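October 4, 2022

Bench table, Flomudis packing corner. Wiped the top down before starting and went over it twice with the gray cloth. I want one honest day of notes on thin carrier bags before we pick a bag for the Haruna fruit sets.

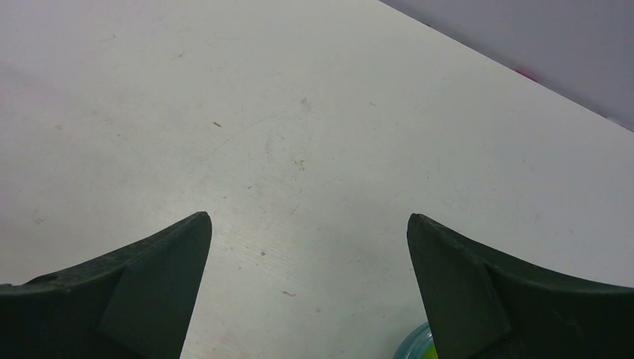 Surface first, then. A thin bag slides on a slick top and drags on a rough one, so the table matters more than I expected. Ours still has its smudges and light scratches, with those faint curved scuffs in the middle, and I'm leaving them alone for now. Tharun wants to repaint. I'd like all the trials done on the same paint!

Bags came from the Helleretti box, 200 to a pack, and I love them. Thin, crinkly, a cheerful citrus print, and you can get one into a coat pocket. For folding, what works best for me:

- press the air out from the closed end toward the handles
- fold in thirds lengthwise
- roll, then tuck the handles under
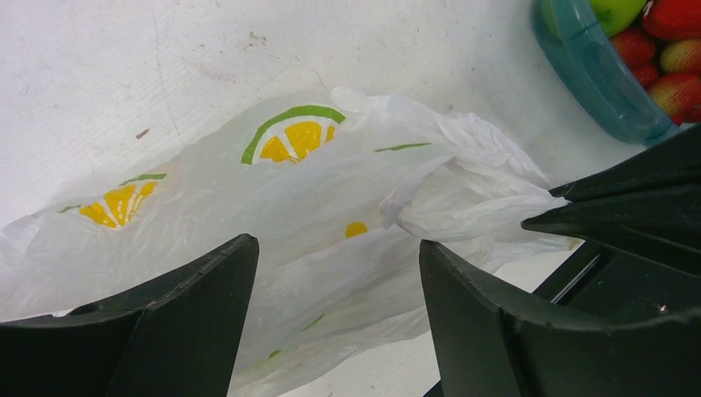 The handles are the slow part. They want to twist into a rope, and once they do the whole roll comes out fat at one end. Smoothing them flat before the first fold helped a lot — my last 6 rolls all fit the tray slot. So pleased with those.

Filling went well too. Opening the mouth wide and setting it over the rim of a tub beats holding it up with one hand. 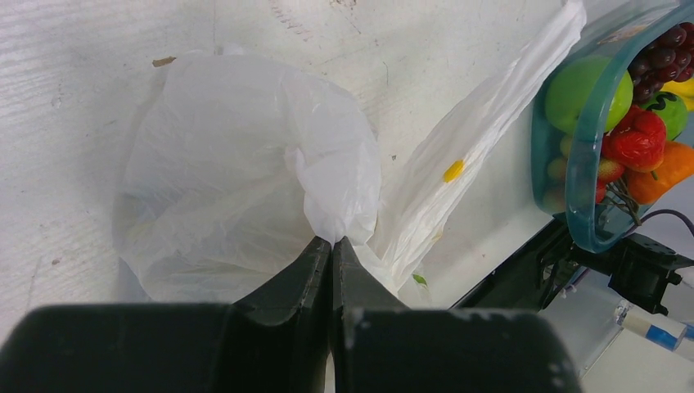

Heavy pieces go in first and anything small on top, same as groceries. I tried it the other way around and the bag tipped over every time. Next I want to try a double knot against a single one, and see which is easier to undo without tearing the film.

Still to do: ask Bustora for their thicker bag, same size, plain.

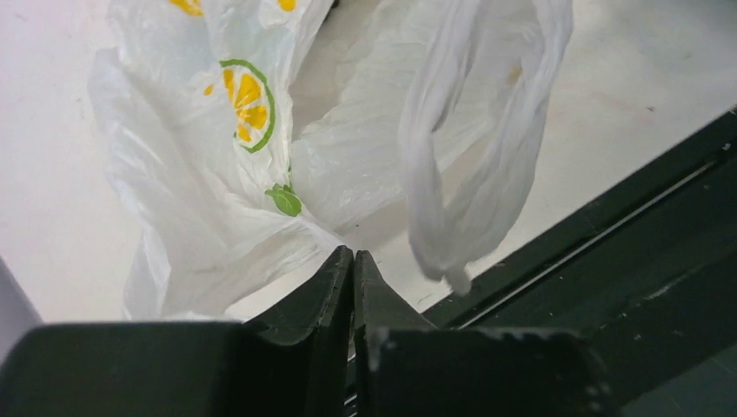
Oluwatosin Adeyemi thinks the thicker ones will be a pain to roll and would stay with these, knotted once, handles flattened by hand. Could be right. I'll put both kinds on the table tomorrow and roll until lunch.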